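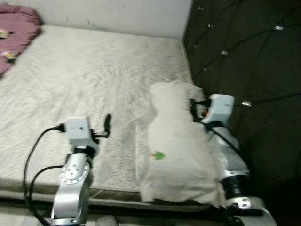 Most advice on making a bed treats the sheet as a finish to be judged by eye. I think it should be treated as a working layer, and a working layer can have creases. A wrinkled fitted sheet on a mattress like this one, pale and pushed up against a dark tufted headboard, still covers what it is meant to cover. The Weltus leaflet asks for the sheet to be smoothed by hand every morning, corner by corner. I timed it at 62 seconds. Over 200 mornings that is more than three hours spent on a surface that is creased again the same night.

The comforter is a separate matter. Folded in quarters, it holds air poorly and keeps its fold lines. Bunched lengthwise, it takes up part of the mattress and leaves the rest open to the room. I prefer the second arrangement, printed patches and all, and I would keep it that way until evening.
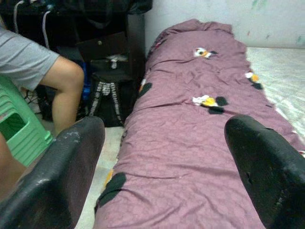 Bags on brown surfaces

Storage is where I part with the Plumemley method, which wants a rigid box for every spare textile. A plastic bag weighs almost nothing and gives way to the shelf it is put on. A big white one, gathered and narrowed at the top, can be set down on any flat surface and moved with one hand. Its weakness is trapped moisture, so the contents should be fully dry before the bag is closed.

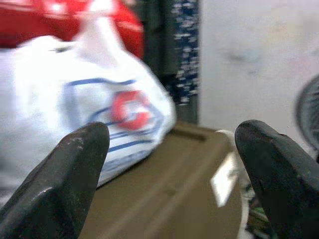 Pylypenko disagrees on the last point and would use cotton sacks for anything stored past November, dry or otherwise.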